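I have used Landura for building our stock app since April, and I think I can now write a fair review. Landura is a low-code tool from Drurkeck. You draw the screens in the browser, connect them to a database, and it makes one app for the phone and one for the web.

The first days were pleasant. I had a login screen and a list of 468 products working on a Sunday afternoon. The list scrolls well even on my old phone. The form editor is the best part, it checks dates and numbers without any code from me.
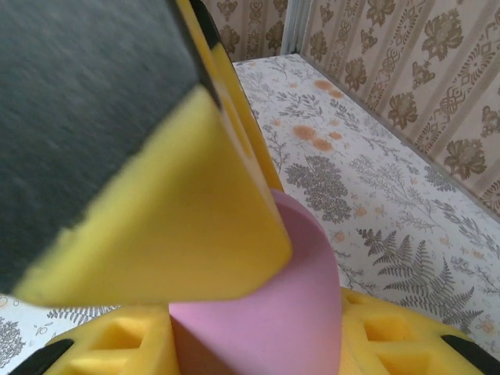
Does it work without internet?

Only partly. The app keeps the last 500 records on the phone and you can read them, but changes are sent when the connection is back. Two times I got a conflict message which I did not understand. Priya Lindqvist from our office found the setting for it, under **Sync > Rules**.

What I like less:

- The price is 85 euros per month for 12 users, and you cannot buy a smaller plan.
- Push messages need an extra plug-in.
- Export of the code is possible, but the variable names are hard to read.

Before this I tried Vustden, which has nicer colours and icons but a much slower preview. For a small company with one patient person to learn it, I would recommend Landura. I give it four stars of five, and I will change this if they repair the conflict messages.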